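Automation of a Packing Cell and Its Effect on Operator Work
Project report, Industrial Engineering Practicum

Author: Dariusz Kołodziej
Host company: Preltex, packing hall, Grosberg site
Submitted: November 21, 2024

1. Purpose

The report covers a practicum placement in the packing hall at Preltex. The company packs small household goods in glass and wooden containers for mail order. Before the placement, one of the two packing lines had been partly automated. The other was still fully manual. The task set by the host company was to compare the two lines and to describe what had changed in the work of the operators. Output was to be measured, but the main interest was in the tasks themselves: who does what, how often, and with what load on the body and on attention.

The report does not evaluate the purchase decision. Cost data were not made available.

2. Background

Line 1 (called Gomau in the plant, after the product family it was built for) is manual. Operators take containers from a tote, check them, place them in a divided carton, add paper fill and close the carton. Line 2 (Kassa) has the same layout up to the checking table. From there, a robot arm with a two-finger gripper moves containers from the table to the carton. Paper fill and closing are still done by hand.

Both lines handle the same range of goods. Most items are jars, tins and small boxes with contents already inside. The jars are the hardest group because of the glass, and the lids differ from one product to the next.

The arm on Line 2 works without a full fence. It runs at reduced speed when a person is inside the marked zone and stops when a person reaches over the table. An operator therefore controls the pace of the line to some extent, whether or not this is intended.

3. Method

Observation was done in October over six shifts, split evenly between the two lines. The following data were collected:

Cycle records. Line 2 logs each pick automatically. Line 1 was timed by hand from the moment an item left the tote to the moment it was placed in the carton. In total, 2,340 item movements were recorded for both lines together.

Task log. During each shift, one operator was followed for 60 minutes. Every change of task was written down with a start time. Tasks were sorted into handling, checking, clearing faults, setting up, waiting and talking to others about the work.

Interviews. Short interviews were held with operators on both lines and with the shift lead. Notes were taken by hand and read back to the person afterward. Names are left out at the request of the host company.

There are two known weak points. Line 1 was timed by one person with a stopwatch, so short cycles are less exact than the machine log. Also, the operators knew they were being observed. On the first shift the shift lead remarked that the line was unusually tidy.

4. Results

4.1 Handling

On Line 1, handling was the largest part of the shift by a wide margin. The same reach is repeated for each item, and the reach to the far row of the carton is the one operators complained about. Two of them said they turn the carton halfway through to avoid it. This is not in the work instruction.

On Line 2, the far reach is gone. Operators lift totes and finished cartons as before, and these are the heavier loads. The light, frequent movements have been taken over, and the heavy, rare ones have been left. The plant's own ergonomic form scores movements by frequency, so Line 2 gets a better score. Several operators disagreed with the score. Their point was that back strain comes from the totes, and the totes have not changed.

4.2 Checking

Checking on Line 1 is done with the item in the hand. The operator feels whether a lid is seated and hears whether something inside is broken. None of the operators described this as a separate task. In the task log it could hardly be told apart from handling.

On Line 2, the item is set down on the table for the arm and checked by eye. This makes checking a task of its own, with its own place in the instruction. It takes longer per item than was planned. Operators who had moved over from Line 1 still picked up most jars, pressed the lid and put them back down. The instruction does not ask for it, and the planned cycle time does not include it.

4.3 Clearing faults

The arm stops when the grip force or the finger position is outside the set range. The operator then has to remove or reposition the item and confirm on the panel. Most stops were short. Longer stops needed the shift lead, because only the shift lead has the password for the gripper settings.

Stops came in groups. A tote of one product could run through with no stop, and the next tote could cause several in a row. Operators soon learned which products were difficult and put those totes to one side for quieter times. This sorting was not visible in the machine log. It was found only through the task log, where it appeared as setting up.

4.4 Waiting

Waiting went up on Line 2. It was divided into many short pauses, each too short to be used for anything else. Operators described them as tiring. One said that on Line 1 she could think about other things while packing, but on Line 2 she had to keep watching for the next stop.

5. Grip conditions and operator knowledge

The question for the people on Line 2 is how much they need to know about gripping. The work instruction treats an item as a size and a weight. Operators treat it as a way of behaving when touched, and their description was the more useful one for predicting stops. A jar on the pale wooden tabletop is a fair case to look at. It is tipped at an angle, with the two black fingers open wide below it and the jar nearer to the right one. The glass is clear, the lid is a wide wooden disk with a light band under it, and the five fuzzy balls inside lie together in the lower and middle part. An operator considers several things at such a point: whether the fingers should close on the glass or on the lid, whether the contents can shift and move the balance, and whether the item should be stood up by hand first. The instruction mentions none of these.

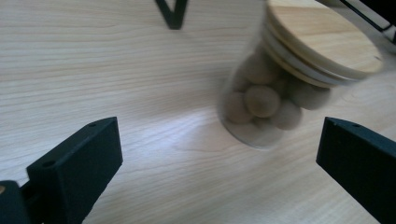

Operators on Line 2 had worked out their own rules for jars. Lids are kept clear of the fingers. Jars with contents that can roll are set down and left for a moment before the arm is released. Clear glass is placed on the side of the table with less glare, even though the gripper on this line does not use vision for the final approach. The last rule was checked against the log and made no difference to the number of stops. It may still help the operator, who has to check the glass by eye.

When asked where these rules came from, the operators named each other. The training for Line 2 lasted one shift and dealt with the panel, the stop button and the marked zone. Gripping was not covered. New staff are placed next to an experienced operator, which works as long as the shift plan allows it. On the late shift it often does not.

6. Discussion

The automation removed a repeated movement and created a monitoring job. This agrees with the course literature on partly automated stations. Less expected was how much of the old skill was still in use. Pressing lids, sorting totes and standing jars up are all manual skills carried over from Line 1. They keep Line 2 running, and none of them is counted in the planned cycle.

One consequence concerns staffing. Preltex intends to hire directly for Line 2 in the future, without a period on Line 1. Operators hired this way will not have handled the products by hand. The experienced operators thought this would lead to more stops. The data here can neither confirm nor rule it out, since everyone observed on Line 2 had worked on Line 1 before.

A second point is the password. The restriction is reasonable for safety settings, but the grip presets are not safety settings. Choosing between stored presets could be opened to operators without touching the force limits. The shift lead supported this. The maintenance department wanted changes to be logged by name, and the operators were split on that - some saw it as fair, others as a way to assign blame for stops.

7. Recommendations

a) Add lid and fill checks to the instruction for Line 2 and allow time for them in the cycle.
b) Record the operators' rules for difficult products and review them with the people who use them.
c) Give operators access to stored grip presets. Settle the question of logging with them first.
d) Score tote lifting separately from light handling on the ergonomic form.
e) Keep a short period on Line 1 for new staff until there is data on direct hires.

8. Limits and further work

The sample of shifts is small and includes no night shift. Product mix was not controlled. A follow-up should log the product type together with each stop, which the present system does not do. The plant has a free field in the stop record that could be used for this, and a draft code list for jars, tins and boxes was handed over to the shift lead at the end of the placement.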